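Home | Essays | House and Garden | Letters | Archive | Contact

Leave the Table Alone

By Loubna Ashour

I refinished my first table when I was in graduate school, and I ruined it. It was a plain softwood table my aunt had used for cutting out dress patterns. I sanded it, stained it a color the can called walnut, and put four coats of polyurethane on top. It came out the color of a bruise, and it peeled by the second summer. I have been against the whole business ever since.

My argument is simple. Most pale wood furniture in most homes does not need to be stained, and a good deal of it does not need to be sealed either. People do it out of habit, or they have been told that bare wood is unfinished business. The shelves at the hardware store in Clodby carry more cans of stain than cans of house paint. Somebody is buying it.

The usual case for a hard finish is protection. A table with a thick clear coat will shrug off a spilled glass, and I don't dispute that. But the coat does not last forever, and when it fails it fails in patches. Then the whole top has to be stripped. A bare or lightly oiled table gets marked the first week, gets marked again the next, and after a year or two the marks run together and you stop seeing them. If one really bothers you, ten minutes with fine sandpaper will take care of it.

The other case is looks. Pale wood is thought to be cheap, so people darken it until it resembles something else. I think this is a mistake of taste more than anything. Grain on light wood is quiet and you have to be near it to see much. Stain on softwood goes blotchy, and the part of the grain you might have enjoyed is the part that soaks up the most color.
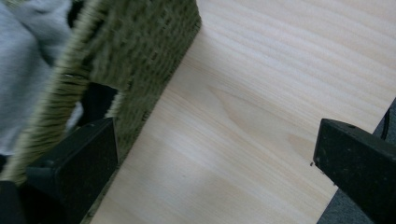
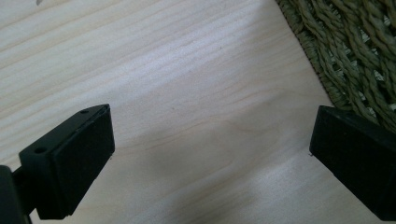
Pale wood grain, seen close.

Doaa Filali, who ran the repair shop on Vevano Street until she retired, disagrees with me about kitchens. She thinks any surface where food is handled ought to be sealed, and she has scrubbed enough beet juice out of other people's tables to have an opinion. I will give her the kitchen counter. I won't give her the kitchen table. Mine has been bare for 13 years. It has a ring from a hot pot near one end and a line of ink from somebody's homework, and we eat on it every night.

There is also the matter of money. A dining table in solid softwood can be had secondhand for very little. Last March I was quoted $907 to have one stripped and refinished by a shop in Radwan, which was several times what the table cost. The man was perfectly fair about it, as that is what the labor comes to. I thanked him and went home and washed the table with soap.

I make an exception for anything that lives outdoors, and for floors, which take grit in a way tables do not. Old pieces that came with a finish should keep it. For the rest, wipe it down, keep a trivet handy, and put the stain back on the shelf.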